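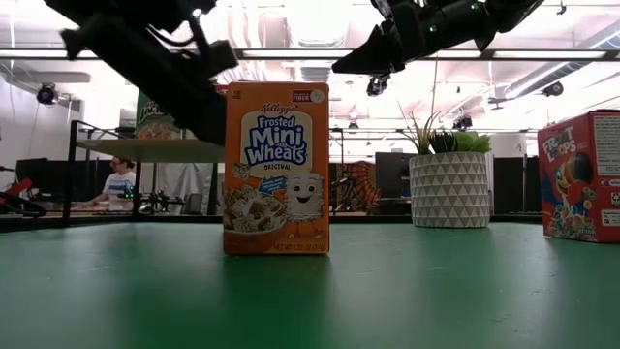
5 min read

3. Study Setting and Procedure

3.1 The park and the trail

The study took place at Fundholm, a mid-sized amusement park that runs a paid stamp trail every March. Guests buy a folded map and a stamp card at one of the park's shops, then look for wooden posts placed along the walking paths. Each post carries a rubber stamp with a different animal. A finished card can be traded for an enamel pin at the Hirdale Trading Post, the large gift shop beside the main gate. Guests who do not finish may still trade in their card for the pin, a rule printed on the back of the map in small type. Many guests we spoke with had not read it.

The trail was designed by Dramadico, a company that builds seasonal games for parks and zoos. We had no part in the design. The park let us change one thing, the order in which posts were listed on the map, and asked that both versions be sold at the same price and from the same counters.

3.2 Two versions of the map

Version A listed the posts in walking order, starting at the gate and moving clockwise. Version B listed the same posts grouped by themed area, with the areas in alphabetical order. The drawing of the park was the same on both. The posts themselves were not marked on the drawing in either version, and each was described by a short rhyme.

We expected families using Version A to finish sooner and to spend less time crossing the central plaza. We also expected them to pass fewer shops and food stands, which was a concern for the park and one of the reasons it agreed to the study.

3.3 Participants

We recruited 200 groups at the point of sale, 100 for each version. A group was defined as everyone sharing a single stamp card. Groups that bought more than one card were asked to choose one for the study and to carry the others separately. Annual pass holders were included, but employees and their families were not. Clerks handed out the maps in alternating stacks prepared before opening, so they did not choose which version a group received.

Each group was given a Yimer tag, a small plastic clip that records the time when it passes a reader. Readers were fixed to the stamp posts and to the doors of the Hirdale Trading Post. The tags did not record location anywhere else in the park. Groups returned them when they collected the pin or at a bin by the exit.

3.4 Interviews

Aliki Katsaros and Stelios Koutsoukos held short interviews on the porch of the Trading Post. Any group that came to collect a pin between 2 p.m. and closing was invited to talk. The interviews lasted 5 minutes or less and covered how the group decided where to go next, who held the map, and whether anyone had wanted to stop early. Children were welcome to answer, and often did so first.

Figure 1. Order of events for a participating group: purchase of map and card, tag issued, trail, optional interview, pin collected, tag returned.

Notes were taken by hand and typed the same evening. The two interviewers coded the notes separately and then met to settle differences. Most of these concerned the code "gave up," which one interviewer had applied to groups that paused for a meal or a show and later went back to the trail. We narrowed the code to groups that said they had stopped for good.

3.5 Limits of the procedure

Rain closed the outdoor posts on several afternoons. Groups that bought a map on those afternoons were kept in the sample, but their finishing times were left out of the comparison in Section 4. A group could also split up, with one adult carrying the card and tag while the others waited in line for a ride. The tag data cannot show this, and we relied on the interviews to learn how common it was.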